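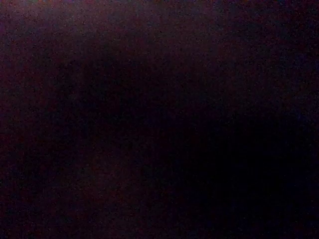
Selon Elaine Vieira, l'atelier Gebru est d'abord un cours de patience, où la robotique s'apprend par le fil et l'aiguille. La formule est souvent reprise dans les présentations de cet enseignement facultatif de chirurgie robotique, ouvert aux étudiants en ingénierie et en médecine.

Créé à l'initiative de Bo-ram Ryu, l'atelier associe la commande de bras articulés à l'apprentissage des gestes de suture. Chaque promotion réunit 18 étudiants, répartis en équipes mixtes. L'enseignement s'étend sur trois semestres et donne lieu à la remise d'un carnet de travaux.

Le premier semestre porte sur le réglage des instruments, la gestion des câbles et la lecture d'images prises de très près, parfois sous un éclairage inégal.
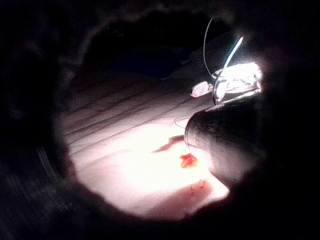 Exercices de suture

Les exercices se font sur un support d'entraînement à surface lisse, marqué d'une incision où un liquide rouge imite le sang. L'étudiant saisit le fil à l'instrument, forme une boucle, puis serre le nœud sans déchirer les bords. Des fils de teintes différentes – bleu clair et gris-noir – permettent de distinguer les brins à l'écran. La notation retient la régularité des points et la tension du fil ; la vitesse n'entre pas en compte avant le dernier semestre.
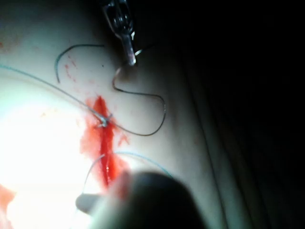 Projet Fesska

Le projet de fin de parcours, dit Fesska, consiste à automatiser une étape de l'exercice, le plus souvent la reprise du fil après un nœud. Les équipes rédigent leur propre protocole et le soumettent à l'encadrement avant tout essai sur les bras.

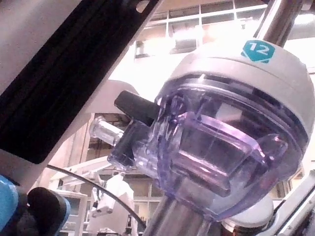
La mise en place des canules fait l'objet d'une épreuve distincte, au cours de laquelle les membres de l'équipe se relaient au pupitre et auprès du bras. Les carnets de la dernière promotion ont été déposés en juillet 2025.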